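# Compte rendu de visite : journée portes ouvertes de Dritside

**Site de Jondby, 23 septembre 2023**

À l'invitation de M. Helmut Reuter, directeur du site, notre délégation a été reçue à Jondby pour la journée portes ouvertes consacrée au rangement domestique. Onze représentants de l'association Furstead y ont pris part. L'accueil s'est tenu dans le hall principal, où M. Reuter a présenté l'activité de l'établissement : 298 références au catalogue, réparties entre la cuisine, le bureau et l'atelier, et une surface d'essai de près de 600 mètres carrés.

La matinée a porté sur les boîtes à couvercle séparé de la gamme Treloar. Mme Hannelore Kramer, responsable des usages, a rappelé que ces modèles sont destinés aux petits objets du quotidien, que l'on sort et que l'on range plusieurs fois par jour. Le groupe a ensuite été conduit vers les tables blanches de la salle d'essai, où une boîte en plastique translucide était ouverte, son couvercle beige posé à plat juste derrière.
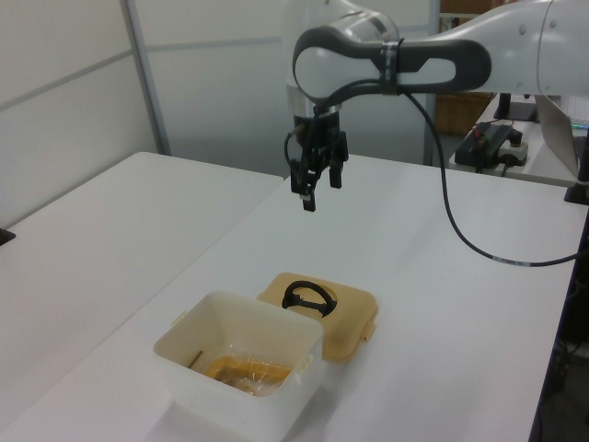

Mme Kramer a insisté sur la question de l'emballage. Selon elle, les articles conservés sous film plastique occupent davantage de place que prévu et gênent souvent la fermeture. Le service recommande donc de vérifier la hauteur du contenu avant de remettre le couvercle, puis d'engager les languettes sans forcer. Un livret de 47 pages, remis à chaque participant, reprend ces consignes et les complète par des conseils d'étiquetage.

Plusieurs membres de la délégation ont souhaité savoir si les couvercles pouvaient être commandés séparément. M. Reuter a confirmé que cette possibilité serait ouverte en décembre, pour les formats courants uniquement. La question de l'empilage a également été soulevée ; elle fera l'objet d'une réponse écrite. 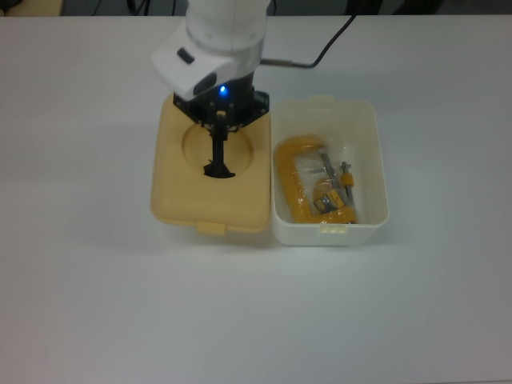 *Boîte ouverte et son couvercle beige à renfoncement circulaire, salle d'essai de Jondby.*

L'après-midi a été réservé à la visite du magasin et à un échange sur les conditions de prêt de matériel aux associations. Dritside propose de mettre à disposition un lot de boîtes pour une durée de trois mois, à charge pour Furstead d'en assurer le transport. Le projet de convention sera transmis à Mme Kramer après relecture par notre secrétariat.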